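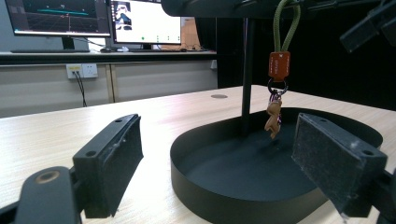

How to Label Spare Keys for a Rental House

Step 1. Sort the keys by door
Try each key in its lock before you write anything down. Put any that fit nothing in an envelope marked "unknown" and keep it until August.

Step 2. Give each key a number
Write the number on a plain tag. Leave off the street address. Remzi Kaplan, who rents out houses in Altomell, starts at 40 so that the tags don't match any unit numbers.

Step 3. Choose where they hang
Pegs work well if each one holds a single ring.

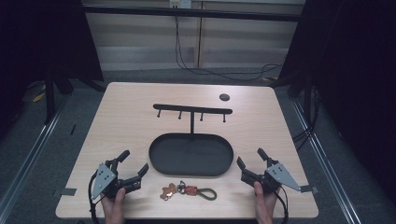

Step 4. Write the list
Put number, door and date cut on one sheet. Store it away from the keys.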